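Buying flour by the sack

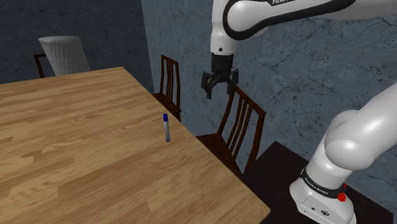
3 min read

I have been baking most of our bread at home since March, and I got tired of paying supermarket prices for small bags of flour. A friend, Uzma Orakzai, buys hers straight from the mill at Gorgate and offered to add a sack to her next order for me. I said yes without asking how big a sack was.

It was 25 kilos. I carried it up the stairs in two goes, by which I mean I carried it up half the stairs, sat down, and then carried it up the rest.

The mill is small. Iñaki Sotomayor runs it with one other person, and they buy their wheat from growers near Nolville. The label on the sack gives the variety and the field, and on the back there is a note saying the protein may vary from batch to batch. I didn't pay much attention to that and I should have.

My usual loaf is 500 g flour, 350 g water, 10 g salt and a spoon of starter. With the new flour this made something closer to batter. I baked it anyway and we had it as toast for three days. The next one I made with 307 g of water, after going down a bit at a time while mixing, and that was a proper dough. It held its shape in the basket and opened up along the cut. The crumb is tighter than I was used to but the taste is much better, a bit nutty, and the crust stays crisp until the next morning.

A few notes for anyone thinking of doing the same.

Storage: I use two lidded tubs, and whatever doesn't fit stays in the sack, folded down and clipped. Stoneground wholemeal goes off sooner than white, so I only keep a small bag of that and put it in the freezer.

Salt: no change.

Proving: shorter than before. My old timing was five hours in a cool kitchen and this flour is ready in four. If I leave it the full five it spreads when I turn it out.

Cost: cheaper per loaf than the supermarket organic, dearer than the supermarket own brand. Splitting a sack would help – two of the neighbours have said they might be interested.

I also tried the rye from the same mill, in a recipe Inmaculada Bustamante gave me years ago. It uses treacle and caraway and needs a full day's rest before you cut it. I cut it after 3 hours and it stuck to the knife. I'll make it again next week and leave it alone this time, and if it comes out well I'll put the recipe up.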